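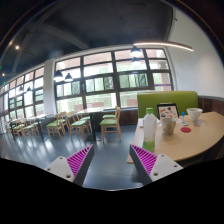
Tegwen Hughes told us to stop collecting in the lab and go find a room where people eat, and the next batch of table-clearing examples was the first one that trained into anything useful. Most of this page comes out of that batch and the ones after it. It covers how to record demonstrations with a hand-held gripper in a restaurant or cafe: setting up the table, making the recordings, and throwing out the bad ones before they reach the training run.

You will need the gripper with its wrist camera, a charged battery and a spare, a memory card, a microfiber cloth, a roll of masking tape, and a notebook. We use the Jindska hand unit and the Bako desktop program for sorting. Other gear will work if it records the fingers and the view past them in the same video.

Home
Guides
Collecting
Sorting
Training
Contact

Before you leave

Write the task as one sentence. Ours for this set was "pick up one item from the table and put it in the tray." If the sentence needs an "and then," split it into two tasks and record them as separate sets.

List the objects you expect to handle. Drinks bottles, paper cups, bowls, coasters and loose paper are the usual ones for a dining table. Each behaves differently between two fingers. A clear bottle with a little drink left in the bottom is hard for the camera and fairly easy for the hand. A paper cup is the other way around. A flat coaster is hard for both, and it is the item people leave out when they are tired, so put it near the top of the list.

Check the pads. The ribs on the inner faces should be clean and both pads should sit flat against their plates. A pad that has started to peel will still hold a cup, and you won't notice until the bowls start turning in your grip. Open and close the fingers all the way a few times and look at the live view while you do it. Both fingers should be visible with the gap between them when the hand is open. If one side has crept up or down, loosen the camera mount and fix it now. Moving the camera partway through a set means starting a new set.

Clear the card. Bako will import old episodes along with new ones if you leave them on there, and sorting them out afterward is slow.

Choosing the table

Walk the room once before you set anything down. You want a table you can reach from at least two sides, with space behind you to step back. Booth seating on one side is fine and gives you a background that chairs don't. A rounded table edge is worth having in the set if most of your other tables are square.

Then look at the light. Dining rooms tend to have big windows and small hanging lamps, and the camera has to cope with both. With a large window behind the table, the exposure shifts when you swing the gripper from the tabletop toward the glass. You have two choices. You can lock the exposure on the tabletop and let the window blow out, or leave it on automatic and accept a short dim patch at the start of each approach. We lock it. Whichever you pick, write it in the notebook and keep to it for the whole set.

Glossy floors throw the window light back up in long streaks. This matters less than you would think for picking and more than you would think for tracking, if your rig works out its own position from the video. A shiny dark floor gives it very little to hold on to. Keep some of the room in view at all times: chairs, window bars, a pillar, the lamps. The wide lens helps a lot with this, and it's the main reason we put up with the bent lines at the sides of the picture.

Mapping the room

Do this before the first pick, with the table already laid out.

1. Start the recording with the gripper still and pointed at the table.
2. Hold for a slow breath.
3. Sweep left across the room at walking pace, then right, then tilt up until you can see the ceiling lights, then down to the floor.
4. Walk in a half circle around the table with the fingers pointed at the middle of it.
5. Stop the recording. Label it "map."

Load the map on the laptop and let it process while you're still in the room. If it fails, the usual cause is a sweep done too fast. The next most usual is a person crossing close to the lens. Do it over. A set recorded against a bad map can't be rescued later, and we have tried.

Laying out the objects

Put out more things than you plan to pick up. Real tables have clutter, and a model that has only seen one item at a time will reach for the napkin holder the first day it meets one. Menus, an upright tablet, a pen and a small stack of papers all make good clutter.

Let objects overlap from the camera's side. A cup just behind a bottle is a much better example than a cup by itself, since the hand has to go around something. Vary which item is in front. Put some things close to the edge and some at the back where you have to stretch.

Change the layout every four episodes. We used to change it every time, and the sessions were so slow that people began cutting corners on the picks. We also tried leaving it much longer and got a model that had learned where the bottle stood and would close its fingers there with no bottle present. Four is the number we settled on and we have had no reason to revisit it.

Use masking tape to mark where the table legs stand on the floor, if the owner is happy with that. If the table gets bumped you can put it back and carry on with the same map.

Recording an episode

Stand so your free hand is out of view. Put it in your pocket or behind your back. Stray hands are the most common thing we reject for.

Press record with the fingers open and the target item in view. Wait a moment, then move in along one smooth path. Go at the speed you would use to pass someone a full glass. Open only as wide as you need to. Close until you feel the pads take hold, and stop squeezing there – the width reading is part of the example, and crushing the cup teaches the robot to crush the cup.

Lift straight up first, then travel. Set the item down in the tray. Open, back away, hold still, and stop the recording.

If you miss, keep going. Back off a little, line up again and finish the pick. A clean recovery is a useful episode and should be tagged "retry" in the notebook. If you miss three times on the same item, stop, delete, and start that one again from the beginning.

Do not talk someone else through it while recording. You will slow down in the middle of sentences, and it shows in the data.

Take turns. People have their own way of coming at a bottle, some from the side and some from above, and you want both. We swap operators whenever the layout changes. It also keeps wrists from getting sore, as the hand unit is heavier than it looks after a morning of reaching.

How many you need

For one task in one room, we start with 100 good episodes. That's enough to see if the task is worded properly and the robot is reaching for the right kind of thing. It is not enough to run it anywhere else. The full table-clearing set at Dultoveck came to 3000 episodes across all the rooms we were let into, and the gains toward the end came from new rooms. Extra picks in rooms we already had did next to nothing.

So when you have a free afternoon, spend it finding another dining room. Different chairs, different wood, different light through the windows. Go back to the same place at dusk if you can't find a new one, when the lamps do more of the work than the glass does. January was a good month for us, with cafes quiet between lunch and dinner and owners willing to let us take over a corner.

Sorting the same day

Import the card into Bako as soon as you get back. Play every episode at double speed and mark it keep, retry or drop. Drop it for any of these:

- a hand or sleeve in view during the reach
- a person walking between you and the table
- the item slipping out of the pads and landing anywhere except the tray
- tracking lost at any point between record and stop
- recording stopped before the fingers reopened

Don't keep a doubtful one to make up the numbers. Check the tags against the notebook, fill in the room name, exposure setting and operator, then export. The export goes to Stilell under the room name, with the map in the same folder. Keep the raw card untouched until the first training run has loaded the set without errors.

Last, train a small model on the new room alone and watch where it fails. If it fails on one object, go back and record more of that object. If it fails on everything, suspect the map first and the camera mount second.

Comments (4)

marrow_tin
Do you leave the drink in the bottles or empty them first? We've been emptying ours and the robot goes strange with half-full ones.

Reply from the author
Leave it in. Cap on, and vary the level. Weight doesn't show on camera but the liquid does, and an empty bottle looks like a different object to the model.

P. Lindqvist
Locked exposure gave us completely white windows and the tracker hated it. We went back to automatic. Might depend on how much of your room is window.

gusset
The part about coasters is painfully right. We tilt the hand and drag it to the table edge, then pinch from the side. Took a while to get consistent but it trains fine if every operator does it the same way.

Older comments
Back to Guides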